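Subject: Re: [clellel-users] wrist stream drifting against joint states on long runs
From: Esben Snorradóttir
To: clellel-users

Hi Wafula, hi all,

Sorry for the slow answer, I wanted to try your config on our own cell before saying anything silly.

Wafula Kashindye wrote:

> We run Clellel with two arms and three cameras (one fixed, one per wrist).
> Controller at 100 Hz, cameras at whatever they feel like. Short runs look
> fine. On long ones the wrist images end up behind the joint states, and
> the Ki port detector starts reporting sockets that slide along with the
> gripper. The fixed camera seems OK. I have turned off the preview window,
> swapped USB ports and lowered the resolution. No change at all.
>
> Is this the stamping in the camera node, or is Ki holding on to frames?
> And is there a way to see the lag without writing my own tool? I looked
> in sync.py but it is 727 lines and I got lost somewhere past the ring
> buffer.
>
> Also, unrelated: do you let both arms plan into the same space, or do you
> lock the middle?

OK so, first thing: it's a bit of both. The camera node stamps a frame when it arrives on the host, not when the sensor finished exposing. On our setup at Rutberg that gives a constant 34 ms on the wrist cameras, and a constant offset is easy, you just subtract it (stamp_offset in the camera section, in seconds, and please use a negative number, I had the sign wrong for an entire Sunday and everything got twice as bad).

The part that grows is the Ki queue. If the detector takes longer than one frame, the default is to keep everything and work through it in order. That default made sense back when we only ran Ki on recorded logs. On a live arm it's terrible! You end up with a detector that is very sure about where a socket used to be. Set queue_policy to latest and it'll throw away anything it didn't get to. You lose some frames, but you weren't going to use them anyway.

Why the fixed camera looks fine: it doesn't move. Old pixels of a strip lying still on the floor give you the same pose as fresh ones. It's probably exactly as late as the other two, it just has no way to show it until an arm goes past. Try comparing the gripper position in the fixed view with the joint states and I bet you'll see it there too.

Our plug work is where this really bites, with everything happening within a finger's width of a port: 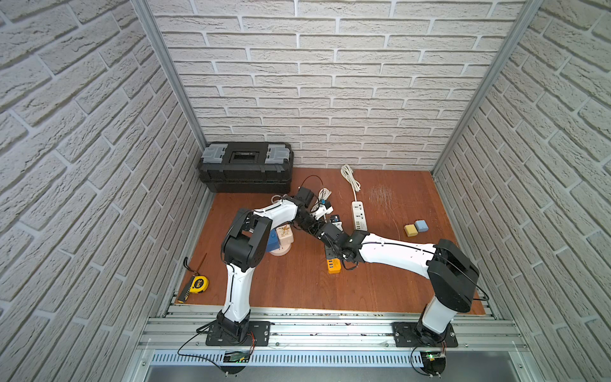
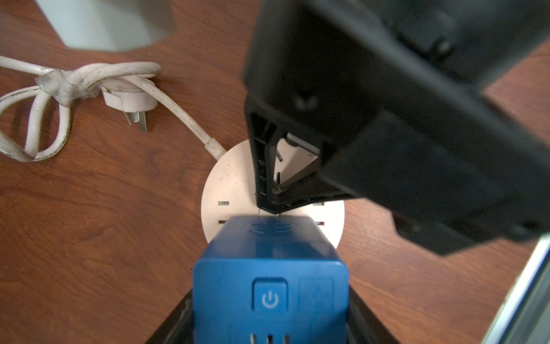
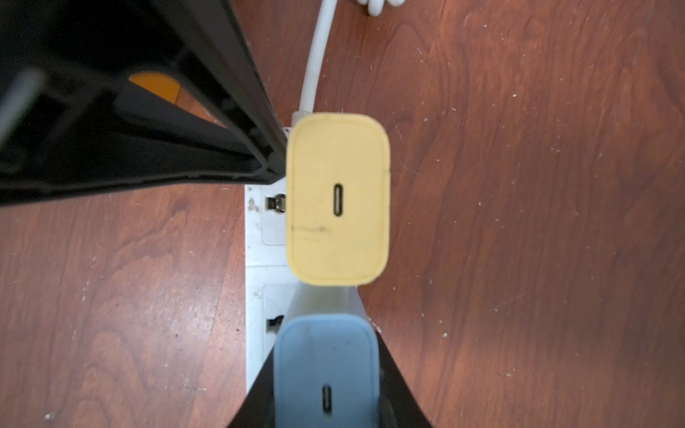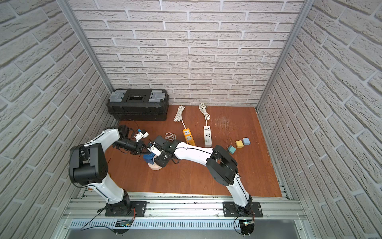

First and last are the fixed camera, the two in the middle are wrist views.

For looking at the lag there's a tool already, it just isn't in the docs (my fault, I keep meaning to). Run clellel-lag on a log and it correlates image motion with joint speed, then prints one number per camera per window. You want those numbers flat. If they start flat and then climb, that's a queue. If they're flat but not zero, that's the offset. If they jump around, check that your log has some real motion in it - with the arm parked it has nothing to correlate and will happily print nonsense. I should make it refuse, really.

After the queue change our right wrist went flat at 22 ms once the offset was in, which told me the offset I'd measured was for a different exposure setting. So do measure it with the exposure you're going to run with. Auto exposure is a pain for this, I switched it off everywhere and haven't missed it.

One more perception thing while you're in there. Ki wants a confidence floor per class, and if you train ports and chargers together please don't give them the same one. The body of a charger is big and easy, the slot in it is tiny and half the time there's a finger over part of it. We keep the floor low for ports and then ask for agreement over several frames before the planner is allowed to use the pose. With stale frames in the queue that agreement check passes beautifully and means nothing, so fix the queue first and tune later.

About the planning question. We used to lock the middle. One arm owned the shared box, the other one waited outside, very polite, very slow, and no good for any job that needs both grippers close together. Now we use Soder's swept-volume check between the two arms, with each arm publishing its next chunk before it moves. If the chunks overlap, the arm with the lower priority gets cut short and replans from where it stopped. The padding is set per link, so you can keep it fat on the elbows and forearms and go down to almost nothing on the fingers. Don't go all the way to zero on the fingers! The check uses the convex hull, and our fingers are open frames, so the hull is bigger than the real thing anyway, but cables aren't in the model at all and ours loop out a good bit from the wrist.

If you try it, turn on soder.log_cuts. When an arm gets cut over and over at the same spot it's nearly always a bad priority order and you can just swap the two. I've only seen one true deadlock, and that was me giving both arms the same priority.

On sync.py, yes, it needs splitting up. The ring buffer is fine, it's the interpolation after it that grew legs. If you're up for reading a patch I'll put the split on a branch, stamps in one file and interpolation in another, no behavior change. Could you send me one of your long logs as well? Joint states plus one wrist camera is plenty, I don't need the fixed one. I'd like to run the lag tool on something that isn't ours.

Cheers,
Esben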